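30/07/2019
By Dariusz Chmielewska

The planner came second. That's the first thing the lead developer on Sowa wants on record when we talk at Prostutano, between two builds, her lunch still in the bag.

"Everyone asks about motion planning. Fine. We spent November on logging." She means it. Every simulated run writes out what the perception module believed, what the planner asked for, what the controller sent. Same clock for all three. Before that, three clocks. "You'd see a bad grasp and have no idea who to blame."

The test set is 739 kitchen runs now. Of those 536 finish clean. The rest get replayed, slowly, by a person, with coffee.

Toaster oven jobs are the worst, she says. Open door eats up the free space, so the arm has fewer ways in, and the planner likes to pick a path that's legal and silly. "Wrist goes all the way round for no reason. Collision free! Awful." 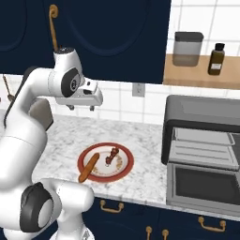 Red plate, marble counter, oven door down in both.

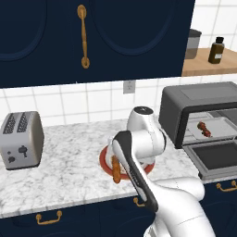 At Folska they don't buy the replay approach, and told me so: too slow, they said, and a person watching runs will only ever find the bugs he's already looking for. They'd rather let a script flag anything odd and fix teh cost function from there.

She's heard that one. "We have a script. It flagged 9 runs last week. I found more than that before lunch." Then, a bit softer: the script is getting better, and the cost term for wrist rotation was partly Folska's idea anyway.

Next up is Dristisska, the viewer tool, rewritten so the three logs scroll together. No release date. She wont give me one. "When it stops crashing on long runs," and she's back at the keyboard.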